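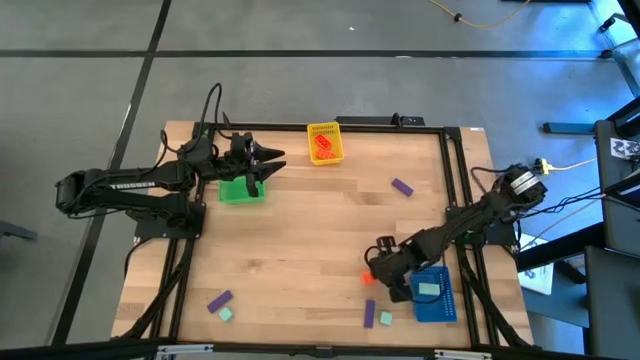

Figure 1. Sorting cell with both arms over the table and the green, yellow and blue baskets in use.

4. Fault report: loss of position hold on the left arm

4.1 Summary

During the block sorting trials the left arm lost position hold while it was reaching over a basket. The gripper dropped onto the rim and pushed the basket sideways before the operator pressed the stop. There were no injuries. The stop worked as designed, but the control program kept sending targets to the right arm until the operator closed it by hand. We treat these as 2 separate faults.

4.2 Sequence of events

The log was sampled at 1,000 Hz. Times are counted from the start of the trial.

Trial 258 started normally. The left arm moved to its place pose and began to open the gripper. The shoulder joint then reported an overload and cut its own torque. The Karkier control program received the error but did not act on it, as its handler only checked the gripper joints. The left arm sagged under its own weight — the joints have no brakes — until a finger met the basket.

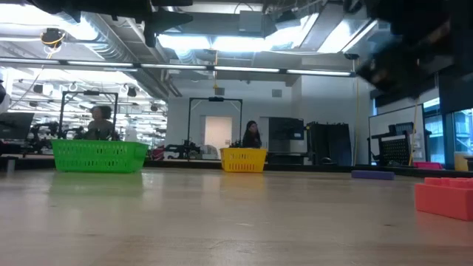

The same overload code appeared in earlier trials, each time with the arm stretched out and each time cleared by the retry routine. The routine did not write a warning to the screen. We found these entries only after searching all 1,123 lines of the error log.

4.3 Cause

The place pose held the arm close to full reach for longer than planned. Aarne Rissanen had added a wait step so that the blocks could settle before the arm pulled back. The wait was tested on the bench at Dimstead with the arm folded, where the shoulder load is low. It was not tested again at full reach.

4.4 Changes made

The error handler now checks every joint on both arms. Any overload stops both arms and holds the joints that still have torque. The retry routine was removed. The wait step was shortened, and the place pose was moved closer to the base.

4.5 Open items

The sag itself has not been solved. A spring support, as used on the Ikonen test arm, would limit the drop but needs a new bracket. The stop button is also still wired to one power supply only. Rewiring is planned for October, and until then trials are run with a second person at the right arm's supply switch.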